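Ticket: Grant application form rejects budget attachment at final submit
Product: Jiredex applicant portal
Opened by: Treasa McGrath, Heffernan
Handled by: Lurdes Serrano
Status: Resolved, left open for comments

Reported problem
Small grants round, project budget section. The budget spreadsheet uploads and shows a green tick, but pressing Submit returns "Section 4 incomplete". Saved drafts keep the tick. Same result in two browsers, with and without extensions.

Steps tried by applicant
Removed and re-uploaded the file. Renamed it without spaces. Saved it as PDF (refused, wrong type). Logged out and in again. Copied the whole application to a new draft – same error.

First reply, 11:12
File size and type are within limits. The log shows the upload being accepted and the check failing afterwards, on the budget summary field. Please send the text of that field exactly as entered.

Applicant reply
Text supplied. The form counter shows 500 of 500 characters.

Findings
The counter on the page treats a line break as one character. The server treats it as two. The summary contains 11 line breaks, so the server reads 511 and marks the whole section incomplete. The message does not name the field. The attachment is not at fault.

Workaround
Remove the line breaks from the summary, or shorten it until the counter reads 480 or less. Save the draft, reload the page, then submit.

Result
Applicant shortened the text and submitted. Receipt issued. Fault passed to the forms team, fix expected in the October release. The Stalmont and Hidano funds use the same template and will show the same error until then.
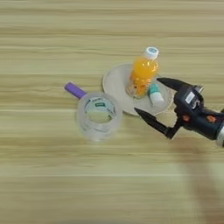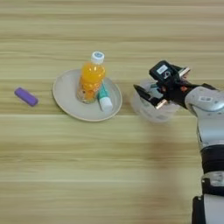 Both on a light wooden tabletop.

Does a draft that was copied before the fix need to be started again?
No new draft is needed. Open the copied one, shorten the summary as described under Workaround, and delete any spare copies before the round closes – the portal accepts one submission per organisation.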